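Septiembre
Por la autora de Cinville a medio gas
Tiempo de lectura: 4 minutos

Lavar menos, doblar peor: lo que he sacado en claro de un mes en la lavandería

La lavadora de casa se murió en agosto y tardé en asumirlo. Primero dejó de centrifugar, luego empezó a centrifugar cuando le daba la gana y al final se quedó con una tanda de toallas dentro, llena de agua gris hasta media puerta. El técnico pidió una cantidad que no voy a escribir por el cambio de la placa, y me fui a casa de mi hermana a rumiarlo. Mientras rumiaba, la ropa se amontonaba, así que acabé en la lavandería de Clelgate, la que está debajo de los soportales, con la misma desconfianza con la que entro en los bufés libres.

Desconfianza porque llevo años leyendo que el tambor grande lava mejor. Lo dicen los carteles, lo dice la gente que tiene edredón nórdico y lo dice una amiga que va allí hasta con los calcetines. Yo no lo veía claro. Una máquina de 16 kilos lava más ropa a la vez, eso sí se lo concedo, pero que la lave mejor es otra afirmación y me gustaría ver en qué se basa. Así que me puse a mirar, a oler y a comparar, que es lo que hago con todo y por eso me invitan poco.

Lo primero que comprobé es que con la ropa de color no noté ninguna diferencia. Las camisetas salieron como salían en casa. Una mancha de tomate que llevaba ahí desde junio seguía ahí, un poco más pálida, igual que habría quedado en mi cocina con un poco de jabón y paciencia. Lo que sí cambia es el tiempo: en una tarde haces lo que en casa te ocupa medio fin de semana, con su tendedero en mitad del pasillo y todo el mundo pasando de lado.

Con la ropa blanca ya me costó más ponerme en plan escéptico. Las sábanas salieron sueltas, sin ese nudo compacto que me fabricaba mi lavadora metiendo la bajera, la encimera y dos fundas en un solo chorizo. Supongo que es cuestión de espacio y nada más. También es verdad que en casa yo la llenaba hasta arriba, y a lo mejor el problema no era de la máquina — eso me lo dijo mi hermana, sin que yo preguntara.
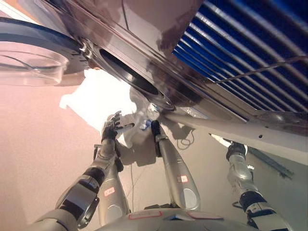

El momento de la ropa blanca, con algo azul entre los pliegues.

Y hablo de lo azul porque es mi gran asunto pendiente. Toda la vida me han dicho que mezclar es pecado, que un calcetín oscuro arruina una colada entera, y toda la vida he visto a gente mezclar sin que pase absolutamente nada. Mi teoría es que la ropa que llevas lavando dos años ya ha soltado lo que tenía que soltar. La teoría falla con los vaqueros nuevos y con una toalla de playa que compré en Duman y que destiñe desde el primer día con una constancia admirable. Esa va sola, o no va.

Las toallitas que prometen atrapar el color tampoco me convencen. Salen grises, es cierto, y una se queda tan contenta mirando el gris. Pero habría que saber cuánto de ese gris iba a acabar en la camisa y cuánto se habría ido por el desagüe sin molestar. Gasté una caja entera y no pude sacar ninguna conclusión, salvo que se quedan pegadas dentro de las fundas nórdicas y aparecen tres semanas después, cuando te metes en la cama y notas una cosa rara en los pies.

Otro capítulo es el detergente. En la estantería del súper cogí el Hornura, el del tapón enorme, porque estaba de oferta. El tapón tiene rayas para medir y nadie en su sano juicio necesita llegar a la última. Probé con la mitad de lo que recomendaba y la ropa salió igual de limpia, o igual de poco limpia, según lo exigente que seas. Además dejó de picar el cuello de las camisas, que yo achacaba al agua de Cinville y seguramente era jabón sin aclarar. Del suavizante ni hablo. Las toallas con suavizante huelen a hotel y secan como un chubasquero.

Luego está lo de vaciar el tambor. En casa sacaba la ropa a puñados y la iba dejando en la banqueta, y siempre quedaba algo pegado arriba, en la goma o en la parte del fondo que no se ve. Lo de girar el tambor con la mano antes de marcharse me parecía una manía de gente mayor. Me he ido dos veces sin hacerlo y las dos he perdido un calcetín, así que ahora lo giro. No es que crea en ello, es que ya no me quedan pares.

Doblar allí mismo, en caliente, también lo recomienda todo el mundo. Con las sábanas funciona, sobre todo si hay alguien que te coja las otras esquinas. La bajera la sigo haciendo una bola y la meto debajo de lo demás para que no se note. He visto el vídeo de cómo se dobla, lo he visto unas cuantas veces, y sigo pensando que hay un corte en el montaje.

En cuanto a la lavadora de casa, todavía no he decidido nada. La placa sigue rota y las toallas grises ya las saqué a mano, con un barreño y bastante mal humor. Si alguien ha arreglado una placa y le ha durado más de un invierno, que lo cuente en los comentarios, y que diga también el modelo.

Este blog utiliza cookies propias y de terceros. Si sigues navegando, entendemos que aceptas su uso.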